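Grikilmont Swim Club – newsletter item, 5/9/19

TOWELS, KIT BAGS AND THE NEW SEASON

Right, quick one this month as I'm typing on my lap in the car park and the early squad is out in ten minutes. Apologies for the lateness. Also for the last newsletter, which went out with the wrong term dates at the bottom. Correct ones are on the noticeboard by the turnstiles.

First, the lost property. It has got silly again. Two crates full, mostly towels, nearly all with no name in them. The pool will not store it past the end of the month so anything left goes to the animal rescue at Nkuna, who are always glad of old towels for the kennels. Goggles we will keep back for the spares box. Odd socks go in the bin, sorry.

So – names on everything please. Laundry pen, sewn tape, a bit of coloured wool through the loop, I don't mind. Initials alone are no good, we have four JBs in the junior squad.

Now the microfibre question, which I get asked every September by new parents and then again after the first gala. Are they worth it? Short answer yes for the kit bag, no for the bath at home. They fold small, dry quick on the radiator and a child can carry two without moaning. Cotton is nicer on the skin and I still use one myself. But a wet cotton towel in a swim bag all day at school is a horrible thing, as anyone who has opened one on a Friday tea time... well you know.

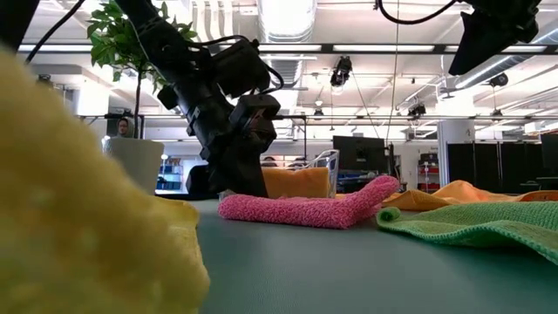

Pink microfibre, folded.

How to wash them, as half of you are ruining them:

Wash before first use, on its own. The bright colours do run a bit.
Cool wash, 30 or 40 is plenty.
NO fabric softener. It coats the fibres and then the towel just pushes water about. Same goes for tumble dryer sheets.
Keep them away from anything fluffy. They grab lint and never let go.
Line dry if you can. Low heat if you can't. Never iron.
Rinse the chlorine out the same night, even if its only under the bath tap.

If yours has already gone slippery, try a wash with a cup of white vinegar in place of powder, then a second wash with nothing in at all. Yetunde Garba in the masters lane put me on to that and it rescued three of mine. It did not rescue the fourth but that one had been used on the dog.

Colours. We are doing squad colours again this season, so that poolside helpers can see at a glance whose pile is whose. Please don't swap. I know the orange is popular. Orange is Development squad and was voted on by Development squad, so there it is.

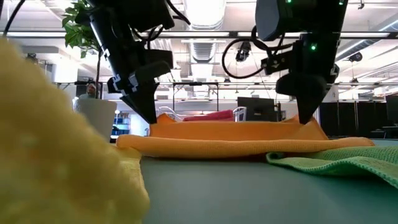
Orange – Development squad only!

The other colours are on the form. Club order closes in October, I will email the exact date when the supplier gets back to me. Forms and money in a sealed envelope to the desk, child's name on the front. No loose coins please, last time I was picking them out of my coat lining for weeks. If cost is a problem have a quiet word with me or Wian and we will sort it, there is a small stock of good second hand ones and no questions asked.

Speaking of Wian. Wian Fourie has taken over as kit officer from this month and is much better organised than I was. There is now an actual spreadsheet. Hats, costumes, towels and fins all go through him. Please do not hand me things on poolside any more, I will only put them down somewhere and then we are back to the lost property crates.

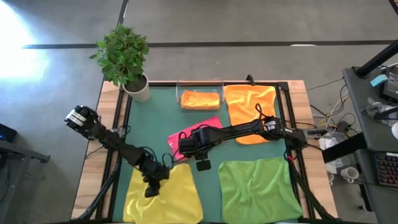
Swap morning is back as well, by popular demand, in the upstairs room at Floritz Hall after the second junior session. Bring anything clean that's been grown out of – costumes in decent nick, fins, drag shorts, club hoodies, towels. Lay it out by size, take what you need, leave what you don't. Tea and squash provided, cakes very welcome. Anything with perished elastic, please be honest with yourself and leave it at home.

Fundraising. The sponsored swim did brilliantly. 2206 lengths between the lot of you and not one complaint about the water temprature, which must be a first. We are now on 252 pounds clear after the hire of the lanes, with a few sponsors still to pay up. Target is 1000 by Christmas, for the new lane ropes and a backstroke flag set that doesn't sag in the middle. If you still have a form stuck on the fridge, please collect the money and hand it in!

Kener gala: the coach takes 60 and it is filling up. Swimmers first, then one adult per family, then whoever is left on the list. Pack two towels each, one for between races and one for going home. Warm top, proper lunch, water bottle, spare goggles. No glass on poolside. Their changing rooms are on the small side so come with your costume on underneath if you can bear it.

Parking at our end – not on the grass verge, not across the gate. The man from the bowls club has been very patient with us.

Thats my lot, squad is coming out. Anything for the next newsletter to me by the usual deadline, in the body of the email and not as a photo of your handwriting.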